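Workshop Tips: Keeping Software in Order for a Two-Arm Sorting Bench

Last revised December 11, 2022

The following guidance is issued by the Drarnavley workshop office for members who operate a small bench with two robot arms. It concerns the software only. Mechanical care of the arms is treated in a separate notice.

The task used throughout is the handling of small household articles and their cases. Members may substitute any light objects of similar size.

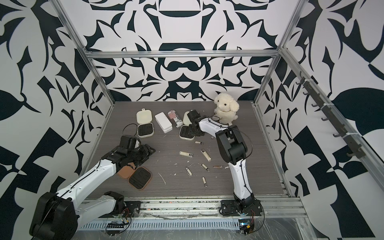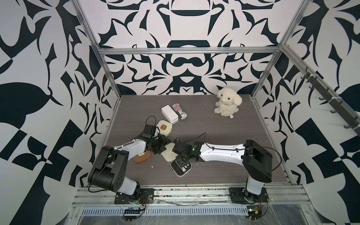

Obaidul Bhuiyan writes that the planner on his own bench refused nearly every two-arm move until he gave each arm its own region and left a narrow shared strip between them. He adds that the strip should be wide enough for one gripper only, and that the software should treat it as a room with a single key. The office has adopted this arrangement and recommends it to all members.

Shared space

Define the left region, the right region and the shared strip in one settings file. Both arms must read the same file. Before an arm enters the strip, it should request the key from the planner and hold it until the gripper has fully withdrawn. A request that waits longer than 2 seconds should be recorded in the log and the move planned again from the current position.

Do not shorten the withdrawal step to save time. Most conflicts reported to this office began with an arm that released the key while its wrist was still over the strip.

Recognizing small articles

Nail clippers and similar shiny articles are difficult for a vision program. Their outline changes with the angle, and a bright reflection may be read as a gap in the middle of the object. Members are advised to:

- Fix the camera exposure. Automatic exposure will shift whenever a white arm passes through the view.
- Set a minimum object size, so that crumbs and specks are not passed to the planner as articles to be picked up.
- Record the direction of the long side of each article together with its position. A gripper should close across the narrow side.
- Keep open and closed cases as separate classes. The correct move for one is seldom the correct move for the other.

A strongly patterned wall may produce false detections. The simplest remedy is a mask that limits the search to the work surface. Draw the mask once with the arms parked and save it under the name of the camera. If the camera is moved, even slightly, the mask must be drawn again.

Soft objects

Soft toys, pads and cloth require different settings from hard articles. A plush toy has no firm edge, and the height estimated by the software may be that of the fur. Lower the closing speed, and end the grip on motor current in place of finger position. The current limit should be stored with the object class, never in the main script, where it will be forgotten.

Order of work

Plan from the outside of the surface toward the middle. Articles near the walls leave few safe approaches and should be attempted while the rest of the surface is still known to the planner. After each placement, take a new image before planning the next move. Small articles roll and slide, and a plan based on an old image may send a gripper to a bare spot.

When an article is to go into a case, check the case first. The program should confirm that the lid is open and that the space inside is free. If either check fails, the arm should return to its parking position and ask for attention.

Logs and saved settings

The Drirnness log viewer retains 61 sessions under its standard settings. Older sessions are removed without a warning, and members who wish to keep them should copy them to a separate drive at the end of the day. The office's own archive now holds more than 2803 recorded moves, and a search by object class is by far the quickest way to locate a fault.

Keep one working copy of the settings file and one copy that is never edited. Write the date and the reason for each change on the first line. Settings file 57, which was distributed to all benches, contains the regions and current limits described on this page. It may be requested from the office at Mollah.

Related pages
Camera Placement for Narrow Benches
Parking Positions and Safe Restarts
Gramau Planner: Notes on Version Changes
Labeling Images of Reflective Objects
Cable Care for Desktop Arms

This site uses cookies to remember your page settings. By continuing to read, you accept their use. Accept / Manage settings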